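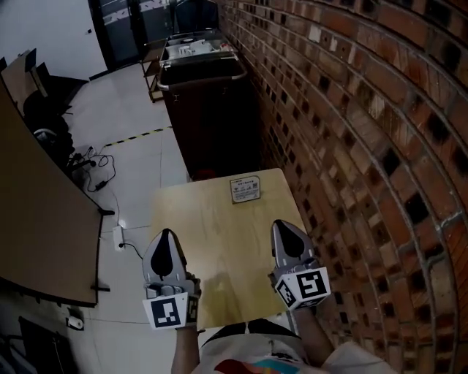 Puesto 5: montaje y cuidado de las pinzas de mano

Galería del taller de Durora en Cárdenas. Textos de Yaneth Urrego, revisados por Giuliana Villca. Martes 19 de agosto.

El puesto 5 trabaja con un par de pinzas de mano, izquierda y derecha. Cada una lleva en la base un bloque blanco con marcadores impresos en blanco y negro, y de su lectura sale la posición de la pinza. Casi todo el mantenimiento consiste en que esos bloques sigan limpios, rectos y bien sujetos. La galería recoge el trabajo sobre la mesa clara, junto a la pared de ladrillo, con las notas que usamos en cada turno.

Las dos pinzas en alto sobre la mesa, una en cada mano. Las puntas son grises y las dos llevan la misma mancha negra en forma de gota.

Notas del puesto

Antes de empezar se pasa un paño seco por las caras de los dos bloques. No usamos alcohol: en noviembre borró parte de la tinta de un marcador y hubo que volver a imprimir el juego completo.

Los bloques no se intercambian. El juego izquierdo está dado de alta en Mamcombe, nuestro programa de seguimiento, con el número 281 y el derecho con el 413. Si se cruzan, el programa arranca sin avisar y los datos de toda la sesión salen invertidos.

Para comprobar la holgura se sujeta la pinza por el cuerpo y se mueve el bloque con dos dedos. Si cede, se aprieta la fijación y se repite la calibración de ese lado. La del otro lado se conserva.

Las puntas se cambian por parejas, aunque solo una esté gastada. El recambio es de Clarer y aguanta hasta 29 jornadas con piezas de cartón, menos con metal. Al montar la nueva hay que mirar que cierre sin escalón, primero en vacío y luego sobre una hoja de papel.

Con las puntas puestas se hace la prueba de lectura: se levantan las dos pinzas sobre la mesa, se giran despacio las muñecas a un lado y a otro y se mira en Mamcombe si se pierde algún marcador. Las mangas largas tapan las caras de abajo, mejor remangarse.

Los cambios se apuntan en la hoja del puesto con fecha, lado y número de bloque. Las puntas retiradas van a la caja de Giuliana, que las mide antes de pedir más.

Pedidos de recambio y dudas de calibración: Yaneth Urrego, taller de Cárdenas.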